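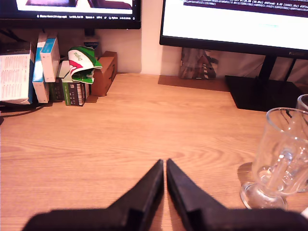 Home | Build Log | Parts Bin | Members | Contact

June 26, 2026

Gripper notes, mostly for me, also for Padma and Murali who keep asking where this thing is at.

New fingertips are on. These are the long pointed ones from Aravind's drawing, and I have to say I like them a lot more than the stubby pair we ran since March. You can get in next to stuff! With the stubby ones I was always bumping whatever stood beside the thing I wanted. Still printing them in black because that's the spool I have.

Zeroing took most of the evening. The closed position in the config was left over from the old fingers, so the first time I sent a close command the servo just sat there pushing and buzzing and I killed the power. Backed the limit off by 4 counts, tried again, still buzzing, backed off 2 more and it went quiet. So closed now means nearly closed, tips just short of touching. I want a real zero before we try anything thin (paper, cable ties, Murali's guitar pick idea), but for blocks and bottle caps it'll do.

Other thing - the position readout on the right-hand monitor was lagging behind the arm. I blamed the USB hub for a good hour, swapped it, swapped the cable, swapped it back. It was my own print statement inside the read loop. Took it out and the lag went away. Leaving this here so I remember to look at my own code first next time.

Ran the open/close test after that, 171 cycles, stopped when I got hungry. Five of those finished a little short of fully open, all near the end. Could be the servo warming up, could be the horn screw working loose again. I put a paint mark across the screw head so we'll know. Raghavendra thinks it's the screw. I think he just likes being right about screws.

Haven't done a pick yet with these tips. The camera calibration is from before I moved the mount, so the arm would be confidently grabbing at the wrong spot, and I'm not in the mood to watch that.

To do:
- check paint mark after another long run
- redo camera calibration, then slow picks only
- move the closed limit into the Sovora config file, it's still hard-coded in my script (sorry)
- ask Mostafa if he has the longer M3 screws, the left finger is holding on by some 2 threads
- rubber on the tips? heat shrink might be enough, Padma said she'd bring a few sizes

Murali, if you run it before I'm back, please use the slow profile. The fast one is still tuned for the old fingers and it slams.

3 comments | 5 shares

Recent entries
Sovora config, cleaned up at last
Why the Conis servo hums at idle
Fingertip drawings, second try (Aravind)
Annamalai base plate: drilling notes
Shelf space and the Zuturberg bins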